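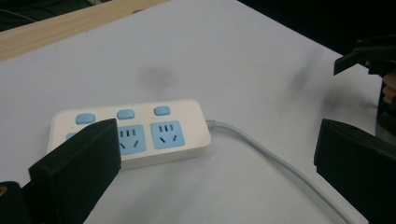
Last updated: July

Okay, hi everybody, come on in, there's room down the side. Keep your coats on if you like, the heating in this half of Brumovstead is a bit of a lottery.

(wait for the door)

So I went to the open day at Drondach, and I've got 30 minutes to tell you what I saw. Start with the power strip. White strip, light blue buttons, light blue sockets, white cord. You've all got one behind the TV. I stood and watched a demo with one of those for most of the morning, and my coffee went stone cold!

They call the project Urkel. Ask them why and you get three different answers. The idea is that you teach it household jobs with a hand-held gripper – two big black fingers, you do the job yourself, and the recording becomes the lesson. They want 3000 recordings before they're happy. They had 700 when I visited, so there's a way to go.

(slow down here, I rushed this bit last time)

Why a power strip? I asked. Switches are small, for one. Press off center and the whole thing can skate across the table. And then there's the cord, which never lies the same way twice. Boxes are easy, the guy at the bench told me. Cords are where the grown-ups cry.

Then I got a turn. I am not good at this! The fingers are wider than you expect, and when one of them is over the strip you can't see the socket underneath, so you end up leaning and squinting like you're threading a needle. My first try was a mess. My second was fine – I'd like that on the record.

(pause for laugh, or don't)

Next, the bit from Siddiqui, the firm that makes the fingertips. They had 2 kinds out on a side bench, a soft pad and a hard one. Hard is better for buttons, soft is better for cord. Swapping takes a minute with a screwdriver.

If anyone asks about price, I don't have it, send them to the Drondach front desk. Questions now, then lunch. Sandwiches are in the back room, veggie ones on the left.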